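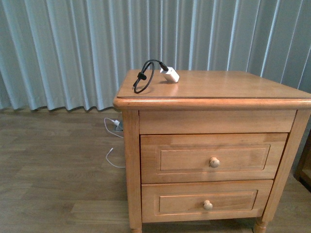
Bedside cabinet, room 9, with charging cable and adapter on top.

BEDROOM FURNITURE AND FLOOR SAFETY CHECK
Trestent Guest House, Mustinby
Room: 9 (first floor, back)
Date: 2022-10-15
Checked by: Thitima Boonchu
To be read and signed by: Anong Jitpraphai
Reason for check: routine, before letting

Marks used: OK / Watch (fine today, look again) / Fix (before the next guest) / N/A. Comments are meant to be brief. I have read that instruction and noted it.

SECTION A: BEDSIDE CABINET, OUTSIDE

A1. Stands level and does not rock when leaned on.
OK
Leaned on each corner with the flat of my hand and then with my elbow, which is how guests do it when they are looking for their glasses. No rock. The folded beer mat mentioned on the May sheet has gone, and the cabinet seems to be managing without it.

A2. Top is sound: no splits, lifted edges, sticky patches or cup rings.
OK
The rounded edge along the front is smooth the whole way. Faint dull mark near the back right, felt with a fingernail more than seen. It did not come off with a damp cloth and I stopped there, having seen what happened to the one in room 6 when somebody went on to the kitchen spray.

A3. No sharp corners at shin, knee or head height.
OK
Corners are corners. These are among the kinder ones in the building.

A4. Front panels secure.
OK
The shallow plain panel right under the top is the one everybody tries to open. It has no knob on it. I put "does not open, please don't lever" on the room notes in the spring and the levering has gone down, or the lever-ers are being neater.

A5. Finish: no flaking or bare patches that could give splinters.
OK
Ran a pair of old tights over the edges. If they snag, there's a splinter. They didn't. Anong, the tights live in the inspection box and are to be left in the inspection box.

A6. Cabinet clear of the bed by the width of a hand.
Watch
It was touching. I moved it. It will be touching again by the end of the month, as it always is. Could we ask whoever makes the bed to check before they leave the room? They push the bed over to do the far corner and it never quite comes back.

SECTION B: ITEMS LEFT ON TOP, AND ELECTRICAL

B1. Top free of anything that could fall, leak, melt or burn.
Watch
One black charging cable, coiled and strapped, plugged into a small white adapter. Neater than anything I have in my own house. Charger moved to the lost property drawer downstairs, label attached.

B2. Chargers belonging to the house are tested and labelled.
N/A
Not one of ours, as far as I can tell: no sticker on it. We don't provide chargers. We do provide a drawer downstairs containing what must be every charger left behind in Mustinby, and guests who ask are allowed to rummage. I have said before that this amounts to providing chargers. The charger drawer needs either a tester's visit or a bin bag, and I would like a decision written on this form.

B3. Cable and adapter casing undamaged.
OK
No nicks, no bare wire, pins straight. I checked because it is going in the drawer and somebody will have it out again.

B4. No cables where a person would walk at night.
Watch
Walk the route from the pillow to the bathroom door with the light off. I did. Arrived. Cables near the cabinet should be kept in against the wall side, and the clips for doing that are in the inspection box under the tights.

B5. Bedside lamp works and its switch can be reached lying down.
Fix
There is no lamp in the room to test. It went for a new plug and hasn't returned. Ask downstairs, and please don't borrow the one from room 4 again or we shall be writing this same comment on a different sheet.

SECTION C: DRAWERS

C1. Each drawer opens fully without force.
OK
Both run. The bottom one is stiffer for the first inch and then changes its mind, so warn anyone who pulls hard. Rub a candle stub along the contact edges if it gets worse. Not oil. Oil was tried in room 2, and room 2's drawers now hold on to dust like a grudge.

C2. Drawer does not come out in your hands.
OK
Pulled each one to the end of its travel and gave it a firm tug. Both stopped where they should. The old cabinets had nothing at all to stop them, and a gentleman once ended up sitting on the carpet (we had carpet then) with the drawer on his knees and his socks all round him.

C3. Cabinet does not tip with drawers open.
OK
Top drawer fully out, nothing under it, palm pressed down on the front edge. The back feet stayed put. Then both out together, which the manual says you shouldn't do and which every child does. Still fine with light pressure. I would not want a toddler standing in it, but I wouldn't want that of any furniture.
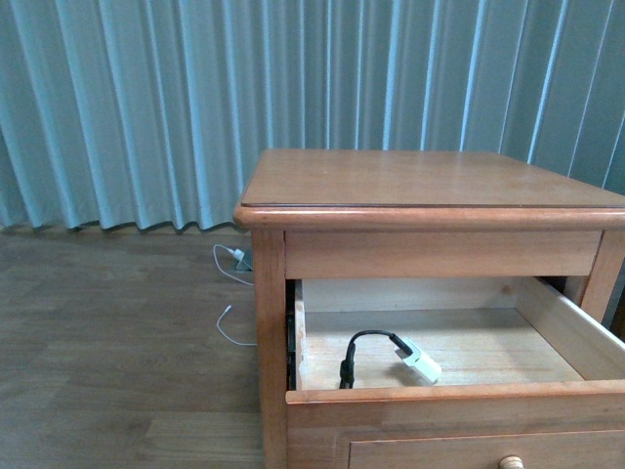

C4. Runners and fixings tight, nothing proud.
OK
Get down at the side for this one and look along the gap between the drawer and the front leg. The hardware in there is black, the gap is dark, and anything wrong with it will be black as well, so use a torch. Feel for screw heads with a finger before sliding the drawer shut, and remove the finger. I mention it on account of last year.

C5. Inside of drawer: clean, smooth, no loose boards or pins.
OK
The inside is pale unfinished wood, so it takes stains and keeps them. Wipe with a barely damp cloth and leave the drawer open until it dries. Crumbs settle in the seams along the floor of the drawer, and a dry pastry brush gets them out. A cocktail stick also gets them out and then snaps off, at which point you have a crumb and a cocktail stick.

C6. Drawer floor does not sag.
OK
Pressed in the middle. A little give, no creak. The limit in the Zivness booklet is 9 kg a drawer, and I can't think what a person would bring to Mustinby that weighs that much and goes in a bedside drawer, although the fishing people do try.

C7. No guest property or medicines left inside.
Watch
Black cable and white adapter lying on the drawer floor. Checked to the back with a hand as well as by eye. Please do use a hand. Tablets roll.

C8. Drawer front: top edge smooth, no finger trap when closing.
Watch
Edge is rounded and comfortable. The trap is behind it, between the drawer side and the leg, and small fingers would fit. Family bookings should have the printed card. We have run out of the printed card.

SECTION D: FLOOR AND CURTAIN

D1. Floor flat and dry, no lifted joints.
OK
Went over the wood-look boards in socks, which finds lifted joints faster than eyes do. Nothing caught. One joint by the door clicks when stepped on. It has clicked since the day it was laid and the fitter described this as settling in.

D2. Furniture feet protected, not scratching.
Fix
Felt pad missing from one back foot of the cabinet. Possibly connected with A6 and all the pushing. New pads come in packs of 16, and I have asked for one pack, so expect three.

D3. Curtain hem clear of feet and wheels.
OK
The long pleated curtain behind the cabinet hangs free. When it is drawn back somebody tends to hook it over the furniture to keep it out of the way. Please don't. It pulls at the track, and the track is held up by fixings I did not choose.

D4. Curtain track and hooks secure.
OK
Gentle pull every arm's length. No movement, no plaster dust. Stood on the step stool for it and not on the cabinet. The booklet, page 30, has a drawing of a person standing on the cabinet with a line through them, and I think of that person often.

D5. No looped cords within reach of a child.
Watch
Thin white cable in a loose loop on the floor beside the cabinet.

D6. Curtain clear of heaters.
OK
Portable heater isn't in the room. If it is brought up in the cold weather it goes on the other side from the curtain, however much nicer it is to have it by the bed.

D7. Dust behind furniture.
Watch
I pulled the cabinet forward and found a fair amount, plus an earplug. Swept. The gap behind is just narrow enough that the mop head won't go in and just wide enough that everything else will.

SECTION E: WHAT NEEDS DOING

Lamp back in room 9 with its new plug (B5). Downstairs to chase.
Felt pad for the back foot (D2). Me, when the pads arrive.
Family cards reprinted (C8). Anong, the file is on the office computer under "cards", and then under the other "cards".
Decision on the charger drawer (B2). Anong.
Reminder to the cleaning rota about the bed and the cabinet (A6). Either of us. I did it last time.

Room 9 may be let once B5 and D2 are signed off. Replacement cabinets were quoted by Phuthong at 366 for the pair, delivered, and on today's showing I'd keep the money. There is nothing the matter with this one that a foot pad won't cure.

Comments from reader:

Read. Lamp is in the office, it has been holding the door open, will bring it up. Agree about keeping the cabinet. I do not agree that A1 needed an elbow. Charger drawer: leave it with me. A. J.

Reply: It was left with you in May. T. B.

Signed: Thitima Boonchu
Read and signed: Anong Jitpraphai
Copy to room file. Next check after the new foot pad is on, using this sheet and a fresh pen, as the one in the box leaks.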